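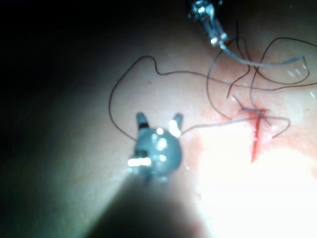
What's the best length of thread to cut when you're learning to close a short incision?

Start with 15 cm for a single stitch tied with instruments, and go longer only when you move on to a running stitch.

Detent forum – Suturing and Knots – Practice Room

thulani_n
Posted Oct 6, 2022
I'm eight weeks into teaching myself to suture properly before my next placement and I am completely hooked (sorry). The bites are coming on nicely, entry and exit fairly square to the cut, and I've stopped dragging the needle through like a fish hook. But the thread! I leave it long so I don't run out, and by the second stitch there are loops lying everywhere, crossing the incision, getting under my jaws, tying knots I never asked for. How do you all keep the slack under control? Practising on a Gemmont pad with black braided silk.
– Thulani Naidoo

bramblewick
Welcome to the best hobby in medicine! First thing I'd try is cutting it down. I used to work with the full 60 cm off the packet and half my evening went on untangling. For one stitch and a knot you need hardly any of it. It feels wasteful to snip it up, but the short ends are perfect for practising throws.

JRampersad
Going to disagree with bramblewick a bit. Short thread is lovely on a pad at home, but sooner or later you'll be doing a running closure and you'll have to manage a long tail anyway. I'd rather people learnt that early. Pull through in stages, lay the slack down on one side of the wound and always the same side, then pick it up again from there. Your loops want to be away from the incision before the needle goes near it.
Johannes Rampersad

bramblewick
Fair, but eight weeks in? I'd still get the bites tidy first and bring the long tail in afterwards.

JRampersad
Bites are already tidy, read the post again :)

oxbow_vet
Vet nurse here, so fur and wriggling are my usual problems. Braided silk is lovely and floppy and ties like a dream, but it lies where it falls and every loop finds its neighbour. Nylon is the other way round, springy, holds the bend from the packet and wants to leap off the table. Give it a gentle stretch between your fingers before you start and it calms down a lot. I bought a box of the Hapeta practice nylon in January and I'm still working through it.

thulani_n
Ooh, I've only ever used silk. Will order some nylon tonight. When you say stretch, do you mean a proper tug?

oxbow_vet
Just a slow pull until the coils relax. And don't grab it with the needle holder to do it, the jaws will chew the thread and it'll snap when you snug the knot down. Same goes for mid-stitch, grip only the end you're going to cut off.

pipkin77
Can I put in a word for the short tail? Everyone talks about the long side, but my tangles nearly all came from leaving the free end too long. Pull through until there's 2 cm left sticking out, THEN wrap. The holder only has a tiny distance to travel to grab it, so there's far less chance of sweeping up a stray loop on the way. Changed everything for me.

JRampersad
Agree with every word of that. Well, nearly. I leave slightly more on braided, it gets slippery when wet.

bramblewick
See, we can agree on something.

thulani_n
Tried pipkin's short tail just now and did five in a row with no rescue mission! The last one even lay flat. My second throw keeps twisting into a granny though. Am I wrapping the wrong way?

pipkin77
Probably wrapping the same way twice. Holder sits between the two strands, wrap over, pull across. Back to the middle, wrap from the other side, pull across the opposite way. If your hands cross over on each throw you're on the right track.

oxbow_vet
Also, do try it with two colours of bootlace tied round a chair leg. You can see straight away which way the knot is lying. My Sendham holder is far too small for laces so I just use my fingers for that bit.

thulani_n
Chair leg it is. Only brown laces in the house, so one of them is about to meet some nail varnish.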